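Can it do the dishes yet

Quick one, I have to be out the door by six and this has been sitting in drafts since May.

People keep asking me. At work, at my cousin's thing, in the comments under the post about the dryer vent (why there). Can the robots do chores yet. Should I wait before I buy a dishwasher. Somebody did ask me that one, straight face. Buy the dishwasher.

Short answer is no, with some yes in it. Long answer below, badly organized.

What I have at home

The Nalta. Floor vacuum, round, does the mopping too if you clip the pad on. I paid 934 for it with the dock and I was mad about that for a month and then I stopped being mad. It does floors. That is a chore and a machine does it and I no longer do it, so, one point for the machines.

But. Look at what I do so the Nalta can do floors. Chairs up. Phone cords off the floor. Bath mat over the tub. Socks. The fringe on the hall rug, tucked under, every time, or it eats the fringe and sits there beeping in the dark. Sunday it dragged a shoelace through the kitchen and under the stove and I had to get the broom handle.

So I pick up and it vacuums. The vacuuming was always the easy part! Picking up was the chore. I would pay a lot more than 934 for the one that picks up and lets me vacuum.

This is pretty much the whole post but I'll keep going.

Dishes

A dishwasher is a robot if you squint. Been around forever. Washes better than me, uses less water than me, never complains. What it doesn't do is get the plate from the table, scrape it, figure out that the big bowl has to go on the left or the arm hits it, and then later put everything away in a cabinet that was packed by a person with opinions. Me. I have opinions about the cabinet.

Everything around the box is still hands. Same with laundry. Washer works, dryer works, and then there's a warm heap on the bed and no machine I can buy will touch it. I've watched a bunch of folding videos. Some are good now, way better than a few years ago. Towel, flat table, nice light, takes its time. Then a shirt that's inside out with one sleeve stuck in itself and you can see the thing has no idea. Me neither some mornings, but I get there.

And fitted sheets, well. I'm not going to hold that against anybody.

What the shop has

Different story at work, sort of. For anybody new, I do parts and receiving at Ngui, we make small pump housings, it's not glamorous. We've had a Dondadar arm on the deburring cell for a while now. It picks a housing off a tray, runs it against the wheel, turns it, runs it again, puts it on the other tray. 800 in a shift on a good day. It does not get a sore wrist, and I used to get a very sore wrist.

So yes, shop-floor chores, machine does it, done. Except it's one chore. And the trays have to sit in the corner blocks, and the housings have to sit nose up, and when we changed supplier and the castings came in a hair taller it took the integrator two visits to sort it out. My job on that cell is now loading trays. I am the picking-up person again. There's a pattern here.

The thing that still takes forever at Ngui is the end of the day. Benches. Rags, gauges back in the foam, the coffee somebody left on the granite plate (you know who you are), caps back on things, the tubes from the coolant test put back in the rack. No step of it is hard, any kid could do it. There's just no order to it. Every bench is a different mess every night. The Dondadar would be useless there and I say that as someone who likes the Dondadar.

Tamunoemi came over from the test lab while I was complaining about this and she had thoughts. Tamunoemi Bako, longtime readers have met her, she's the one who fixed my bike. Her take is that the lab is the real test. More than kitchens. In a kitchen if you grab the mug a little wrong you still have the mug. On her bench you've got glass with a skinny neck and a wide bottom, liquid in it, next to a plastic rack you can see right through, next to a paper cup that crushes if you look at it. Each one wants a different squeeze. Grab the paper cup like you grab the flask and you're wearing it.

I said so it's a hand problem. She said it's an eye problem first. Clear stuff is awful for cameras. The clear plastic rack on a pale table, to a camera a lot of that is just more table with some shiny lines on it. A tube with something colored in it, fine, you can find the color. Empty tube, good luck.

Hadn't thought about it that way. I'd been thinking fingers the whole time. Then I went home and looked at my own dish rack, and it's all glasses.

She timed her end of day cleanup once because I dared her. 31 minutes. Mine at the bench was 52 but I stopped to talk to Gus.

Things I think machines can do now, if you set it up for them

Floors, see above, see socks.
Windows, if you have the big flat kind and trust a suction cup. I don't.
Lawn. My neighbor's works great. It's boring. Boring is good.
Litter box. Yes. Don't have a cat but my sister swears by hers.
Moving a thing from a known spot to another known spot a very large number of times.
Cutting, washing, drying, anything where you put the stuff in a box and close a door.

Things I dont think they can do, for me, at a price, in my house

Clear a table after dinner.
Make the bed with a dog in it.
Put groceries away.
Clean a bathroom, the whole bathroom, including behind.
Find the other glove.
Bench cleanup at Ngui.

You'll see demos of nearly all of that second list. I've seen a table get cleared in a demo! It was great, I showed my wife. She asked how many tries that took and the video didn't say, and I've been suspicious of every video since. My rule now is I want to see what happens on the bad try. Drops the fork — then what? Does it go find the fork? Does it even know it doesn't have the fork? The Dondadar doesn't. If a housing slips it will deburr air, beautifully, until somebody hits the button. Later they added a sensor for that, and now it stops and blinks at me. Progress I guess.

A person who drops the fork just says a word and picks up the fork. Takes no time. You don't even remember it after. I think that's most of what doing chores is, little drops and fixes all day long, and it's why it looks so easy from outside and is so slow to get a machine to do.

On the price thing

Somebody is going to write in about the house robots you can put a deposit on. I know. I read the pages too. What I'd want before giving anybody money:

Can it do it with me not home. If I have to stand there I'll just do it.
Is there a person somewhere driving it. Might be fine! I want to know though. It's my kitchen.
How loud.
What happens on stairs.
What does it do when the kid leaves Lego out. I assume it dies, same as me.

And slow is okay. I want to be clear on this, everyone makes fun of the slow ones. I don't care if it takes four hours to empty the dishwasher while I'm at work. Slow and it doesn't break the glasses, I'd take that tomorrow. The Nalta is slow. It does the same corner over and over like it lost something there. Don't care, the floor's clean when I get in.

Where I land, for now

The two-finger grippers are better than they look. I used to think you'd need a proper hand, all five fingers, before any of this worked. Less sure now. Try clearing your counter with just a thumb and one finger, I did it last night, it's annoying and you can do almost all of it. Cups, tubes, bottles, the sponge. Couldn't do the big pan. Couldn't get the lid off the jar, but I can't always do that with two hands either. So if the fingers are close enough then what's left is seeing the stuff and knowing what to do about it, which is Tamunoemi's point and I'm not going to tell her she was right in writing. Well.

She thinks a decent bench tidier shows up in labs before anything decent shows up in kitchens. Flat table, good light, same kind of items every day even if they're never in the same place. Nobody's dog. I think she's probably right about that too. My kitchen is the last place on earth this will work, the counter has a toaster from my grandmother and a pile of mail from Hasell Dental I'm avoiding.

So don't wait. Buy the dishwasher, the person who asked. If you hate floors get a floor robot and get used to lifting chairs. The rest of it I'd check again in a while, I'll do another one of these when something changes or when the Nalta finally eats the rug, whichever.

Oh, and squeeze. I forgot to say more on squeeze. Tamunoemi's trick question for any gripper person is to ask them for a full paper cup, then an empty one, same cup, no warning which is which.

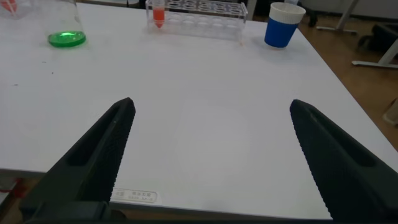

Full one needs enough grip that it doesn't slide out, empty one folds at half that. I tried it on myself with my eyes shut, and you sort of feel the weight before you've even lifted and ease off without thinking. No clue how I'd explain that to anybody, let alone the Dondadar. Okay it's ten to six, I have to find my keys. Comments are open, be nice about the dryer vent.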